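Lireck Low Lounge Chair in Cream – Review

I bought the Lireck in November to replace a fabric armchair that had gone flat. It came in one carton, and two of us carried it up without much trouble. Assembly took 45 minutes, most of it spent on the back bolts, which have to go in at a slight angle. The hex key in the bag is too short for that. Use your own.

The seat is firm. Ruan Maluleke, who is taller than I am, liked it right away. I needed a couple of weeks. The cushion keeps its shape and I no longer slide forward when I read, but if you want something to sink into, look at the Janevski instead – it is softer and costs more.

The leather is smooth and wipes clean with a damp cloth. Cream does show blue dye from jeans, so I go over the front edge every Friday. I tried the Kulline cleaner on the back first and it left no mark. The stitching has held up so far.

My one real complaint is the feet. The glides they ship with are hard plastic and they catch on carpet. I swapped them for felt ones and the chair moves better now, though it still takes a push.

Cream leather on the seat, and the gray streaked carpet. 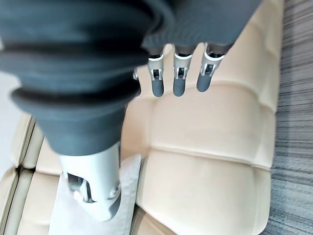
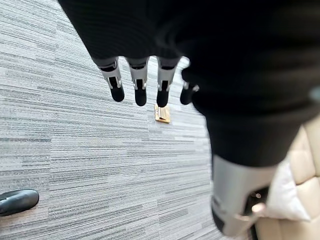
Delivery was through Utudico and ran two days late. They did answer the phone, and Zdenka Nedeljković at their service desk mailed me a spare bolt the same week at no charge. The return window is short, so sit in the chair properly as soon as you have it together. I would buy it again at the sale price. At full price I would wait.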